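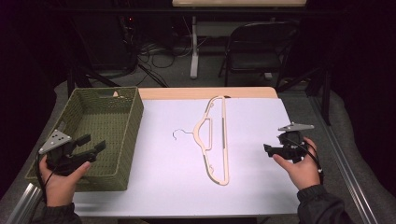
Photo: Siiri Mustonen / Carergate

OK, laundry thread, because three of you have asked me this month whether a machine can put the clothes away yet. Short answer: kind of? Long answer below (sorry in advance).

Start with a hanger. One plastic hanger on a sheet of paper, and a basket to the left of it. You or I would grab it without looking. For two jaw fingers on each side it's a real little puzzle!

A hanger lying flat is thin and there's hardly anything to get under. Pinch it by the hook and the whole thing swings. Pinch it by the long bar and now you've got a hook waving around ready to catch on whatever's next, like, say, the weave of a basket.

And that's before there's a shirt involved. Shirts are the worst. A shirt is a different shape every single time you set it down.

I used to work the back room at Boonyarit, the big clothing place out in Evby, and on a busy shift we'd go through 2218 hangers. Sort, untangle, bin, repeat. My old supervisor Hildegard Kettler could strip a rack while arguing on the phone. I've never seen a machine come close to Hildegard.

Arne Diekmann thinks I'm being unfair. His take is that stores will get this way before homes do, since a store can pick one hanger and stick with it. Fair point! My closet has wire ones, wood ones, the fuzzy kind, and a couple of kids' ones for no reason.

So what would I pay for right now? Something that takes the empties off the rod and drops them in a basket. That's it. It can take all night, I'm asleep. I don't need it to fold a fitted sheet (I can't fold a fitted sheet either).

What I wouldn't trust it with yet: anything with straps, anything knit, anything of my mother's.

Somebody asked about dishes. Different thread, stronger coffee. Tell me which chore you'd hand over first and I'll read them all tonight after I finish, yes, the laundry.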